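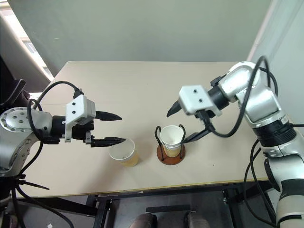 A Saturday at the Slanina House Open Day

Saturday, August 28, 2021

I'd been meaning to get out to Darville for years, ever since I picked up a water-stained copy of Slanina's short stories at a church sale and read the whole thing in one sitting on the back step (dinner was very late that night). So when the Slanina House put up a notice in June that they'd be opening the upstairs rooms for one day only, I booked my spot before the kettle had boiled.

The drive is a pretty one, past the old Wernel mill and along the river, and the house sits right at the end of the main street behind a hedge that could do with a trim. It's smaller than I'd pictured from the novels, where every house seems to have a dozen staircases! There's just the one here, narrow and steep, and we went up it in little groups while the guide told us about the winters Slanina spent writing in the room over the kitchen, where the heat came up through the floorboards.

That room was my favourite by a long way. The desk faces the wall, and the manuscript of The Grindero Letters is laid out in a glass case beside it, open at the ferry chapter. It runs to 1277 pages in pencil, and the publisher apparently cut it to fewer than half of that. I stood there trying to make out the crossed-out lines until the next group needed the room, and I still think the version with the aunt left in would have been the better book.

Downstairs they've put the library, more than 2000 volumes, of which 900 belonged to the family. The rest are translations and later editions, including a lovely Wernel Press set with grey cloth spines that I'd have happily carried home under my coat. You're welcome to sit and read, and plenty of people did, although the chairs are on the hard side.

After lunch there was a reading in the garden from the early poems, which I hardly knew and have been humming to myself ever since, if you can hum a poem. I came away with a paperback and a poster I have no wall for. Parking is behind the hall at 122 River Road, and I'd bring a cushion if you plan to stay for the reading.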